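Budget for the Table Before You Budget for the Arm

I have sat through a good many purchasing meetings in my life, for boilers and bread ovens and once for a very sad used van, and I can say with affection that the robot meetings are the most fun of all of them. Everybody leans in. Somebody brings a brochure, and somebody else has watched a film on their phone of an arm folding a shirt, and before the coffee has gone around we are all picking colors. So please take what follows as coming from a friend of the whole business. I would only like us to spend the money in a different order.

What gets bought, after all, is a bit of work done on a bit of table, day in and day out.
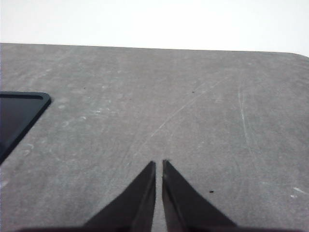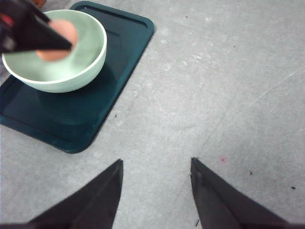
Grippers, a tray, a gray tabletop with its share of scratches — and in the second one an egg held over a green bowl.

Lenka Doležal wrote to me after I said something along these lines in August, and she took the other side with some heat. Her view is that small outfits like ours never get a second chance at the big money, so you should put every cent you are given into the best arms you can find and scrape together the rest later out of the supplies line, where questions are seldom asked. She told me she had seen a careful plan, with training and spare fingers and everything, get trimmed down to nothing precisely on account of looking so careful. A single large number survives, she wrote, and a page of small ones gets nibbled.

I have turned that over a good deal, and I think she is right about the meetings and wrong about the year that comes after them. Small numbers do get nibbled. I have done some of the nibbling myself, I am sorry to say. But a supplies line is a thin thing to lean on, and in a kitchen that already buys its bowls and towels and gloves out of it, a set of replacement fingertips has to stand in the queue with the dish soap.

Let me tell you how it went for us. We run a teaching kitchen, and we wanted a two-armed station that could be shown the gentle jobs, the ones with eggs and soft fruit. We had quotes from Bullden and from Chacko, and they were close enough that we spent 19 days arguing over the difference. Nineteen days! In all that time we gave the worktop one short conversation, and it ended with somebody saying we had a table already. We did have one. It wobbled. It had wobbled for years under people, who lean on a table and forgive it without noticing, and it turned out that an arm does no such thing. The new top and its frame came to $1435, which wasn't a terrible sum, only we had to go back and ask for it, and going back to ask is the most expensive way I know of getting anything.

Then there were the eggs. I put down 42 dozen for the first stretch of practice, and I was teased for it on a Tuesday in front of the full room, and I'd like it recorded somewhere that I should have asked for more. If you want a machine to handle breakable things, you must buy breakable things, and go on buying them, and have a line in the plan that says so in plain words. The same goes for bowls and trays. Buy several of each kind while the shop still carries them, all alike, because the day will come when you want the same green bowl you started with and there will only be blue.

And hours — oh, the hours. I would put them right at the top of the page if it were mine to arrange. Somebody has to set out the tray, and put it back, and wipe down, and set it out again, and that somebody has a wage and a lunch break. The folks at Miditz, who looked over our second draft very kindly, asked us how much of the week we expected a person to be standing at the station. We had written eight hours. They asked again, a little more slowly, and we went home and rewrote the page.

So my advice to Lenka, and to anyone else with a form to fill in before the next round, is to keep the big number if it helps you, but to tuck the whole job inside it. Call it a station and price it as one, with the top, the lamps, the spare fingers, the groceries and the person all under the same heading. It's much harder to nibble a station. When we asked for the second one we wrote it up that way, on a single sheet, and it went through before lunch with only one question, and that was about the lamps.

I still have the sheet, by the way, and I'm glad to pass it along to anybody who writes in. Cross out our prices and put in your own. The Grekel lamps have gone up.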